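Chapter 4
Sorting and Matching by Color

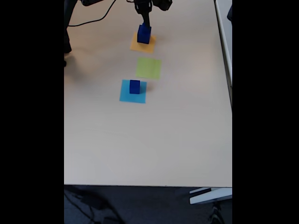 Most people learn to sort before they learn to count. A child who puts all the red socks in one pile has already made a rule and followed it. In this chapter we look at how such rules are made, how they are written down, and what to do when an object does not fit any of the groups.

The materials are simple. You need a clear table, a few sheets of colored paper cut into squares, and a set of small cubes. Each square of paper marks a place. Each cube is an object to be placed. Leave a gap between the squares so that a cube can sit on one without touching the next.

A sorting rule has two parts. The first part names what you look at, such as color or size. The second part says where each object goes. "Blue cubes go on the blue square" is a complete rule. "Put the cubes away neatly" is not, as two people could follow it and end up with different tables.

A square with nothing on it still counts as a group. We call it an empty group, and you should record it in your table with a zero - leaving the line blank makes it look as if you forgot to check.

Words to know
Attribute: something about an object that you can use to sort it
Group: all the objects that belong in one place
Empty group: a group with no objects in it
Match: a pair that shares an attribute

Before you begin
Milagros Lagman sorted a box of 200 buttons by color. She put 67 in the first group and 34 in the second. The rest went back in the box. Write down how many buttons went back, then write a rule she might have used for the first group. Compare your rule with a partner's. If the two rules differ, decide whether both could be right.

Keep your answer. You will need it again in Section 4.2, where the same buttons are sorted by size.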